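Gatix Tower Parts: data card

Print this page | E-mail this page

## What this is

Notes and pictures on putting parts back into an open desktop tower, kept by the Stevley bench. The set covers 82 part insertions in 3 groups: cards, memory, drives. I would not call it a guide to PC repair, whatever the Moroz listing says. 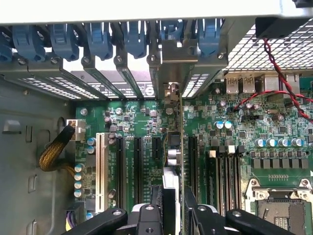

Expansion cards get the most space because they cause the most arguments. "Tool-free" is a claim I've stopped believing. A row of blue retention clips across the back looks convenient, but there are small round screws along the bracket row too, so keep a screwdriver handy. Check the bracket and the slot separately. One can look fine while the other is off.

## Labels

Each entry has 6 fields: part, slot, start, end, result, remarks. "Result" is one person's opinion. I rechecked the memory entries and changed 3 of them.
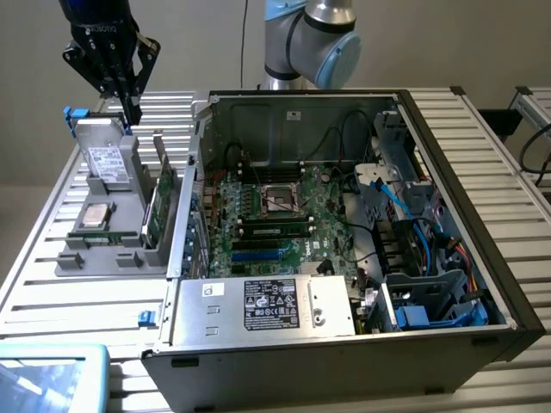
The remarks field is free text and it shows. Some entries say "seated" and some say "in," and I doubt both always meant the same thing. Don't build anything on that wording.

**Can the set tell me if a computer works after reassembly?**

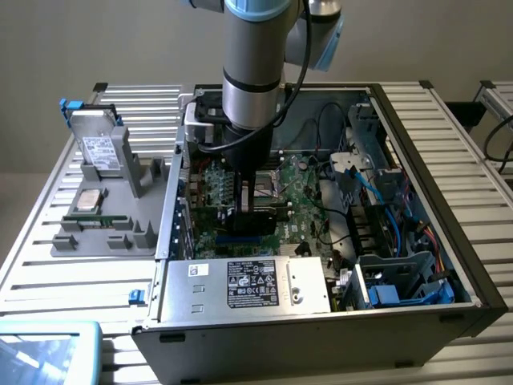
**Is there any power-on data?**

None. Every entry stops once the part is placed, and no boot test was recorded.

## Version

July 2024. Replaces the Cullirora draft.

Contact | © Stevley | Back to top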